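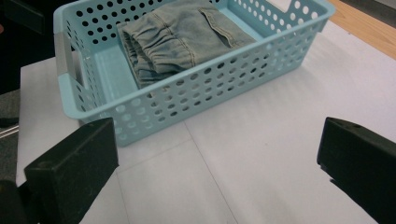 Storage basket, light blue, with perforated sides.

Section 2: Setting up your armature and laying on the first wax

Welcome back, and well done for getting through the unpacking! By now your Zusley modeling stand should be sitting on a steady table, with the base plate screwed down and the upright post snug in its socket. If the post still wiggles, give the collar another quarter turn before you go on. You'll be leaning on it more than you expect, especially once you get caught up in a shoulder or a knee and forget how hard you're pushing.

Bending the wire

1. Cut a length of the soft aluminum wire from the Zadell coil. For a small standing figure, 200 mm is plenty.
2. Fold it in half over your finger and twist the top few turns together to make a neck and a spine. Go gently, as wire that has been bent back and forth in one spot gets brittle.
3. Spread the two loose ends for legs, and twist on a second, shorter piece for the arms.
4. Slide the spine into the clip on the post and tighten the thumbscrew.
5. Turn the stand all the way around and look at your little stick person from every side. Fix the pose now, while it costs you nothing.

Note: The feet should hang just clear of the base plate. You'll build the soles in wax later on.

Laying on the wax

6. Break 200 g of modeling wax into chunks and drop them in the warming dish. Set the dial to Low and put the lid on.
7. Wait until the wax gives under your thumb like cold butter. If it has gone shiny and runny, switch off and let it firm up again.
8. Press on small, thin pieces, starting at the hips and working outward. Big lumps look like quick progress, but they do love to slide off the wire overnight.
9. Stop when the figure looks a bit too skinny, then let it rest for an hour before adding any detail.

Caution: The underside of the warming dish stays hot after the light goes out. Lift it by the side grips only, and never leave it switched on when you step out of the room.

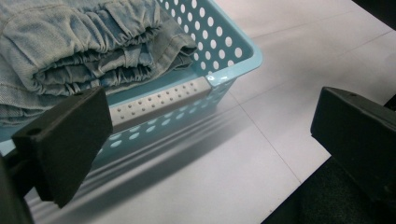

Zaltitz, June 2025

Changes in this printing: the Tsakiris loop tools now come with bare steel ends, and these need a quick polish before first use. Rub each loop with 400 grit paper, wipe it with a dry cloth, and try it on a scrap of wax. A good loop lifts a clean curl. If yours drags or leaves a fuzzy line, go over the inside edge once more, taking your time around the bend.

Carving and smoothing are covered in Section 3.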